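Adhesive strips keep letting go of a printed shelf bracket
Posted in Home & Workshop Help – August

Malou Snorradóttir
I printed a little gray shelf to hang inside a cabinet door, and it has now fallen off the door 3 times, once into a pot of soup. I'm using the double-sided strips with the rounded ends. The wall side holds like a barnacle. It's the plastic side that peels. The shelf weighs next to nothing and carries one jar of cumin. I've wiped it, I've pressed it, I've said unkind things to it. What am I missing?

Steinar Fogh
Welcome to the club. Your problem is the layer lines. Run a fingernail across a print and you'll feel the ridges, and the adhesive only touches the tops of them. If you can, stick to the face that was against the print bed or a flat top deck, and stay off the sides.
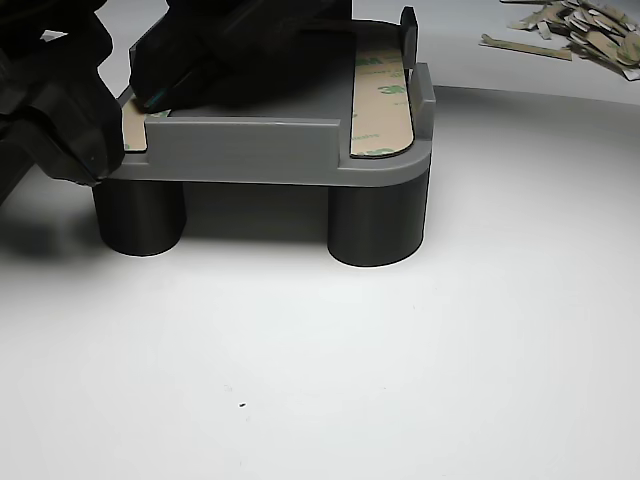 Then sand whatever face you've chosen, starting at 300 grit or near it, until the nail stops catching. Wipe with rubbing alcohol and let it dry properly, which takes longer than the four seconds I used to give it. Lay the strips near the two ends and run them the same direction. Peel the liner, set the strip down from one end so you don't trap air, and lean on it for 30 seconds. A real 30, counted out loud if you have to. After that leave it alone overnight before the cumin moves in.

Also check the part for warp. Set it on a counter and push on each corner. If it rocks, no tape on earth is going to save you – reprint it, or use a screw like our grandparents did.

Nevzat Yazıcı
Just use hot glue.

Bent Dalsgaard
Please don't use hot glue on a cabinet door over a stove. I did, and the shelf made it to about lunchtime.
What Steinar said, mostly, though I skip the sanding and brush on a thin coat of primer. Mine has held up a bottle of fish sauce since we moved to Zerkcombe. Different shelf, same wife, so the standards are high.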